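About Venckus Water Testing

Venckus is a drinking water laboratory in Bemthorpe. We test samples from private wells, small public systems, schools and food businesses. The lab was set up by Drita Babić and Makis Politis, both chemists, and has 15 employees. We do not sell filters, softeners or treatment equipment, and we take no commission from companies that do.

Scope of work

Routine analysis covers total coliforms, E. coli, nitrate, nitrite, lead, copper, arsenic, iron, manganese, hardness, pH and turbidity. Metals are measured by mass spectrometry. Coliform bacteria are tested in 100 mL portions, reported as present or absent, with a count on request. Our full method list has 193 entries and is revised each May.

We currently hold sampling contracts for 233 sites, most of them on the Totaslow aquifer. The water there is hard and often high in manganese, so the staff have a good deal of practice with staining and scale complaints.

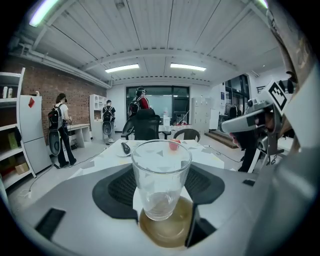 Can I collect the sample myself?
Most well owners do. Order a kit from the front desk, follow the printed sheet, and return the bottles the same day. Bacteria bottles contain a preservative powder and must not be rinsed. For lead, use the first draw from a kitchen tap that has stood unused for at least six hours.

Reporting

Reports are issued as PDF files and list the result, the unit, the reporting limit and the method number. Results are checked by a second analyst before release. Zanele Kruger manages quality control and handles all requests for retests. Positive E. coli results are phoned through as soon as they are confirmed.

Clients on contract can see past results in Zatunero, our online records system. Themba Kekana maintains it and sets up new accounts.

Receiving hours

Bottles are accepted at the side entrance on weekdays until 4 p.m. Bacteria samples are not accepted on Friday after noon. For field sampling and contract pricing, ask for Loredana Bianchini.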